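Tranodano in the slow season

Members ask me often where to go in Greece when they don't want the famous islands. My answer since last summer is Tranodano, a small hill town where I spent 16 days in July. It has one square, two bakeries and a museum of local life which opens when somebody rings the bell beside the door.

The road up from the coast is narrow and it climbs to 792 meters, so the evenings are cool even in the hottest weeks. Please bring a jacket. I did not, and I had to buy one from the shop near the bus stop, where the choice was between very large and children's.

I stayed at the guesthouse of Kalliopi Tzavaras, behind the church. She has 4 rooms, all of them with a view to the valley, and she serves breakfast under the mulberry tree until eleven. The bread comes still warm and there is a sour cherry jam that I liked so much that I asked for the recipe. She gave it to me, but without the quantities. 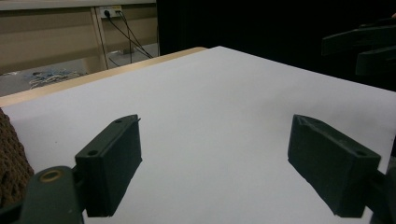 From the square it is possible to walk down to the old bridge by a stone path. The path has 279 steps, according to the sign at the top, and after them comes a flat part along the river with good shade. Going down is easy. For the way back I recommend the late afternoon, when the hill is between you and the sun. There is a spring at the halfway point and the water is good for drinking.

In the evening most people eat at the taverna of Areti Sotiropoulos. The menu is written only in Greek, but she will invite you to the kitchen to look in the pots. I had goat with lemon, stuffed zucchini flowers and, on my last night, a chestnut stew which she usually makes only in winter. Cards are not accepted there, and the only cash machine in the town was out of order for half of my stay.

The bus goes up in the morning and returns after lunch, except on Sundays. If you rent a car, leave it at the parking place below the school, as the streets above it become too narrow for turning.

Johanna Steiner
20 Aug 2021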